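Object assistant (part-time, two posts)
Ondetti Collection of Everyday Things, Brundthorpe

Ondetti is looking for two persons to help with the care, sorting and lending of our collection. The posts are part-time, three days a week each, and start in September. You do not need a museum diploma. You need patience, clean hands and a good memory for where things are.

Who we are

Ondetti was founded in 2003 as a lending store for small household objects. We keep the things which most people use every day and do not look at: combs, spoons, pegs, toothbrushes, pencils, tape, jar lids, door wedges, soap dishes, egg timers. At present the collection has 4000 numbered objects, plus the boxes of material which still wait for a number. Our borrowers are primary schools, theatre groups, language teachers, care homes which hold memory afternoons, and now and then a film production that needs a kitchen drawer to look like a real kitchen drawer.

We occupy 200 square metres on the ground floor of the former Baumgartner glove works. There is the long store, the packing room, a small kitchen and the worktop room, where objects are unpacked, cleaned, labelled and tried out. The worktop room has a plank wall and the best daylight in the building, and you will spend most of your mornings there.

What you will do

Your work follows the way of the objects through the house. Borrowers return their boxes by post or bring them to the side door. You open each box with the loan list beside you, check every item against it and write down what is missing, what is damaged and what is there by mistake. Things are there by mistake more often than you would think. We have received house keys, a hearing aid battery and a sandwich.

After this the objects are cleaned. Textiles go into the machine, metal is wiped, wood is brushed. We do not try to make old things look new. A mark on a handle can stay if it does not come off with warm water, and a bent bristle is not a damage. Please keep this rule in your mind, as new colleagues often clean too much in their first month.

Then you write or renew the label. Our labels are handwritten in pencil on cotton tape, and for objects too small for a label we use a bag with a card. You will need legible handwriting – not a beautiful one, but a 1 and a 7 must be different from each other, and we will ask you for a short sample at the interview.

Finally, the objects go back on the shelf, or directly into the next box. For schools we prepare themed boxes. The most requested ones are Morning (toothbrush, flannel, comb, cup, spoon), Writing Desk (pencils, rubber, tape, ruler, paper clips) and Washing Day. You will learn to pack all of these from memory, and later you may suggest a box of your own. The Washing Day box was suggested by a former assistant and has been on loan almost without a break.

Further tasks, depending on the week:

– answering emails and telephone calls from borrowers, in a friendly and complete manner
– filling the pencil cups and replacing tape, string and bags before they run out
– writing short object notes of two or three sentences for the loan list
– measuring and weighing new objects
– helping with the yearly count in January, when the store is closed for loans
– carrying boxes of up to 12 kilograms to the side door

What we expect from you

You like order, but you can also stand a worktop which is full at eleven in the morning, provided that it is tidy again at four. You put a thing back in its place also when you are only away for a cup of tea. You can tell the difference between a thing that is worn and a thing that is broken, or you want to learn it.

You can read and write English well enough to produce a note that a teacher understands at first reading. It does not have to be your first language. Several of us learned it as adults, and we correct each other's notes without embarrassment. A second language is welcome, because a part of our older loan cards is written in German and Italian.

You should be able to use a simple spreadsheet. The catalogue is not complicated: number, name, material, colour, shelf, condition, last loan. For the column "colour" we have a list of permitted words, and please do not be disappointed that salmon and coral are not on it. A pink thing is pink.

Experience in a shop stockroom, library, school kitchen, laundry, props department or toy workshop is useful. So is experience in running a household with several persons in it. Please mention this in your letter if it applies, we take it seriously.

What we offer

The contract is for two years in the first instance, with a trial period of three months. Payment is according to the regional scale for collection assistants, grade 2, and is the same for both posts. You have 28 days of holiday at full-time equivalent, of which one week is normally taken in the last days of the year, when the building is not heated.

Working hours are from half past eight until half past four with a paid break of 30 minutes. One of the posts includes the Friday, as this is the day when the schools return their boxes. Which of the two persons takes it can be arranged between you.

We provide an apron, gloves in your size, a stool with adjustable height and a bicycle place under the roof. Tea and coffee are free. The bus from Disley stops in front of the gate, but it does not run after seven in the evening, and if you stay longer for a loan evening we pay for your taxi.

There is a ramp at the side door and an accessible toilet beside the kitchen. The upper shelves in the long store can be reached only with a ladder. If the ladder is not possible for you, please apply anyway, we will share the work in a different way.

How to apply

Send us a letter of one page and a short CV, by email or by post. In your letter we would like to read three things: why this work is of interest for you, on which days you are available, and a description of one ordinary object that you have at home. Choose a real one, and describe it so that a colleague could find it on a shelf among ten similar ones. Material, colour, size, marks, wear. Half a dozen sentences are enough. We read this part first.

Please do not send the object itself, and please do not send photographs of yourself.

Applications should reach us by the end of August. Everybody who writes to us receives an answer, also in the case that we cannot offer an interview. Interviews take place in Brundthorpe and last one hour and a half. The first half hour is a conversation. In the remaining time you unpack a small box together with one of us, check it against the list and pack it again, and this is done without hurry. Travel costs within the county are refunded if you bring the ticket.

Visiting before you apply

You are welcome to come and see the rooms before you decide. Ring the bell at the side door between two and four in the afternoon and say that you are interested in the assistant posts. You can look at the store, read some loan cards and ask whatever you wish to know. Children may come with you, if they keep their hands in their pockets in the long store. On the worktop they may touch everything that is made of plastic or wood. 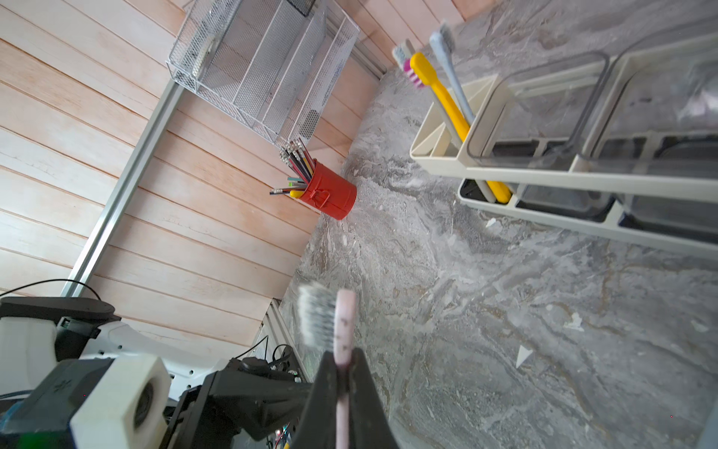 If you cannot visit in these hours, write to us with two possible times and we will confirm one of them.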